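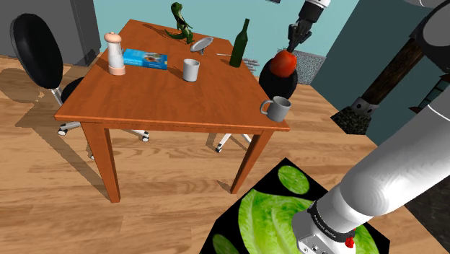
**Plesard releases Kiani 4, a simulation package for testing household manipulation software**

DRUDELL, September 28, 2018 - Plesard today released Kiani 4, the new version of its simulation package for developers of robot arms that work in homes. The release adds a library of furnished kitchen and dining rooms, a revised contact solver for gripping, and a batch tool that runs the same task many times with changed starting conditions. It is available now to license holders and can be ordered by new customers through the Plesard sales office or through Bresau, which handles distribution and first-line support.

Kiani is used to run arm control software against a simulated room before the same software is loaded onto hardware. The package supplies the room, the objects, the arm model and the camera views. The customer supplies the control software, which connects over a local network socket and receives joint states and rendered images in return. No change to the control code is needed when moving between the simulator and a supported arm controller.

**Room library**

Kiani 4 ships with 41 furnished rooms. Earlier versions had bare test benches and a single kitchen, and customers who needed anything else had to build it in the scene editor. The new rooms include tables, chairs, cabinets, floor coverings and wall sections, all with collision geometry. Office-style chairs on casters have been modeled so that the base and the backrest are separate collision bodies, and an arm can pass between the two if the path planner finds room.

Tabletop objects are placed by a layout file in plain text. A layout can mix shapes that are easy to grip with shapes that are not: an apple, a handleless cup, a mug, a flat box, a wine bottle, a knife lying on the tabletop, a plate, a pepper mill, a dinosaur figurine. Objects may be set close to a table edge or next to taller objects that block the approach. Each one carries its own mass, friction value and center of gravity, and all three can be edited.

Users can import their own objects as mesh files. The import tool makes a simplified collision shape and reports where it differs from the original surface by more than a set distance. Thin objects such as forks and plates can be assigned a finer collision shape at the cost of speed.

**Contact and gripping**

The contact solver has been rewritten. In Kiani 3, round objects held between two flat fingers tended to creep out of the grip during long moves, and many users worked around this by fixing the object to the gripper in software. The new solver calculates friction over a contact patch instead of at single points. A held object stays in place when the friction and closing force are enough to hold it, and slips when they are not. The old method remains available as a project setting for customers who need to repeat earlier results.

Grip events are now written to the log with a time stamp, the finger positions and the contact force on each finger. The log format is otherwise unchanged, and scripts written for Kiani 3 logs will read the new files without edits. They will skip the added fields.

**Batch runs**

The batch tool starts a task from a layout file and varies the starting conditions within limits set by the user. Object position, object rotation, lighting direction, surface color and camera position can all be varied. In Plesard's own release testing, a pick-and-move task was run in 35 of the library rooms using the supplied sample controller, with a 95 percent completion rate across all runs. The six remaining rooms have no clear tabletop within reach of the default arm mount and were left out of that test. Results with customer controllers will differ.

Failed runs are saved with the random seed and can be replayed at any speed. A replay can be viewed from the arm's wrist, from the arm base or from a free camera. Shadows are rendered in all three views and can be turned off to save time.

**Arm models**

Arm models from Kiani 3 load without conversion. Two-arm setups are now supported in one room, with separate controllers or a shared one. Collision checks between the arms are on by default. Mobile bases are not supported in this release - a base can be placed at a fixed position, but it cannot be driven during a run. Plesard plans to add driven bases in an update scheduled for March.

**Known limits**

Liquids are not simulated. Cups, mugs and bottles behave as rigid bodies with a fixed center of gravity. Cloth and soft food items are treated as rigid as well. Glass is rendered with simplified reflections, and developers who rely on depth images of clear or shiny objects should not treat the simulated depth data as a match for a real sensor. These limits are listed in full in the release notes, along with the tested graphics drivers.

**Availability and licensing**

Kiani 4 runs on Windows and Linux workstations with a supported graphics card. Licenses are sold per workstation for a term of one year, with a separate license for batch runs on servers. Customers with a current Kiani 3 license receive the new version at no added charge and may keep both versions installed side by side. Teaching licenses are limited to 4 of the library rooms and do not include the batch tool.

An evaluation copy can be requested from Bresau. It includes the full room library and runs for one month, after which project files remain readable but new runs cannot be started.

**About Plesard**

Plesard develops simulation and test software for makers of robot arms and grippers. The company is based in Drudell. Bresau distributes and supports Plesard products.

**Press contact**

Plesard Press Office, Drudell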